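Hidine Comic Index – README

Hidine is a catalog of self-published comics and fan comics. It holds one record per issue, with title, page count, language, format and store status. It does not hold page scans or story text. Release 2 has 2960 records from the Troretti and Nuncombe store listings.

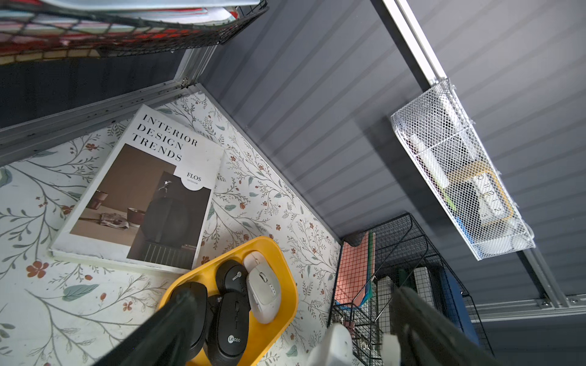

Last changed: September 17, 2020

Files

issues.csv – one row per issue
series.csv – one row per series, joined on series_id
covers.csv – cover size, color mode and the text printed on the cover

All files are UTF-8 with comma separators. Empty fields mean the value was not given by the store. A zero in page_count is an error and should be reported.
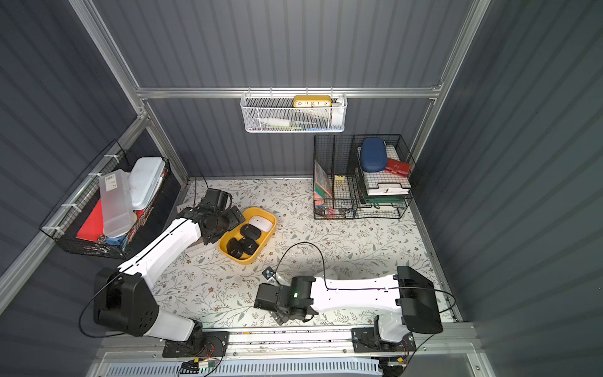
Fig. 2. Two arms, yellow tray, patterned floor.

Changes from release 1

Release 1 had 2000 records, all from Troretti. Nuncombe listings were added in April. 51 issues appear in both stores and are kept as one row, with both names in the store field. Series that moved to Zuccaro hosting keep their old series_id.

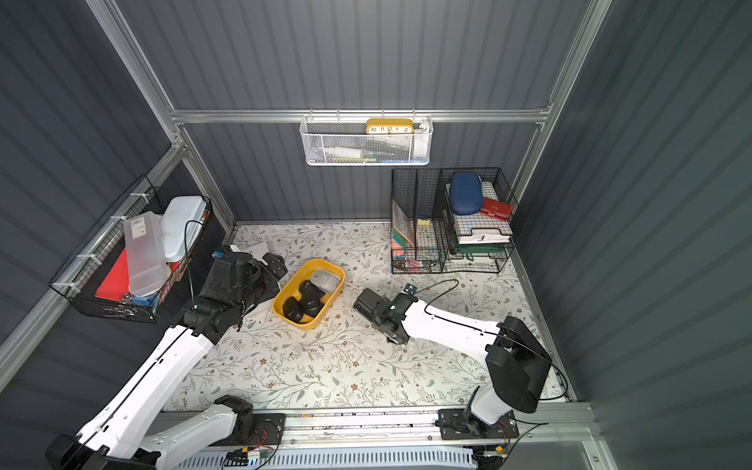

Reading order is taken from the store page. Where a series has side stories, the order field is left blank and side_story is set to 1. Do not sort by release date to fill the gap – many older issues were uploaded out of order.

Cover text

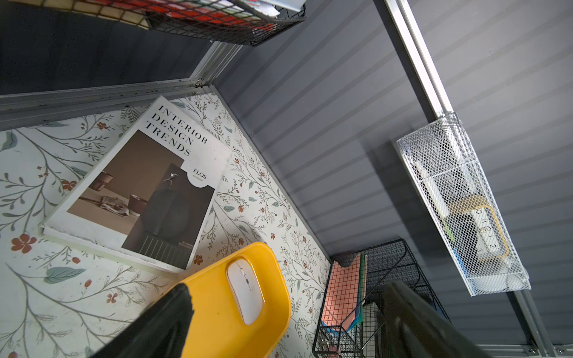 The cover_text field holds the title as printed, with line breaks written as a vertical bar. Case is kept. A book cover like the one in the photo, with its title stacked in three lines of capitals, would be entered as INTERIOR|DESIGN|TRENDS. Words on a separate label, such as FLOS there, go in label_text. Lettering too small to read is left out of both fields.

Known problems

Format is missing for most one-shots. Price is not included.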